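Maltura's Tahiri Hub Lets Old Smart Home Gear Keep Its Job

CERKVILLE, September. Maltura, maker of home automation equipment for people who would like the lights to come on, today announced the Tahiri Hub, a small controller that runs door sensors, thermostats, blinds and switches without asking a distant server for permission first.

The Tahiri speaks both Z-Wave and Zigbee, plugs into a home router, and keeps its schedules on the device itself. If the internet connection goes down, the porch light still comes on at dusk. Owners who want remote access can switch it on in the app. It is off when the hub leaves the box, as is the weekly newsletter.

"Our last product needed an account, a second account and a phone call," said Youssra Hajji, chief executive of Maltura. "We read the reviews. Some of them were quite well written."

Setup is handled by a pairing mode that listens for devices already in the house, including those whose original apps have been retired by their makers. In a trial held in Varkport over the summer, 40 households handed over their drawers of abandoned sensors and plugs. Almost 60 percent of the devices were back in service by the end of the first evening. The rest included a garage remote and what proved to be a carbon monoxide alarm from another decade, which the company asked its owner to replace.

"I had a motion sensor in the hallway that hadn't spoken to anything in years," said trial participant Horácio Cordeiro. "Now it turns on the lamp. It also turns on the lamp for the cat, all night, but I'm told there's a setting."

There is a setting. It is called Minimum Height, and it's on the second page of the sensor menu.

Maltura will provide software updates for the Tahiri free of charge, and owners may decline them. Every update comes with notes in plain sentences. "Bug fixes and improvements" has been banned as a complete entry by Radwa Abdelaziz, who runs the firmware team and wrote most of the earlier ones. 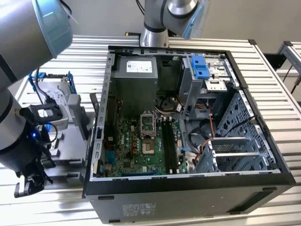
Those who would prefer to skip the hub can install the same software on a computer they already own, provided they add a supported radio stick. The desktop edition has all the features of the hub, including the one where you have to remember not to turn it off.

The Tahiri Hub ships later this fall in black and in white. Two warranty years are included. Review units are available from Dalia Mansour in the Maltura press office, who asks that they be returned with the power cord.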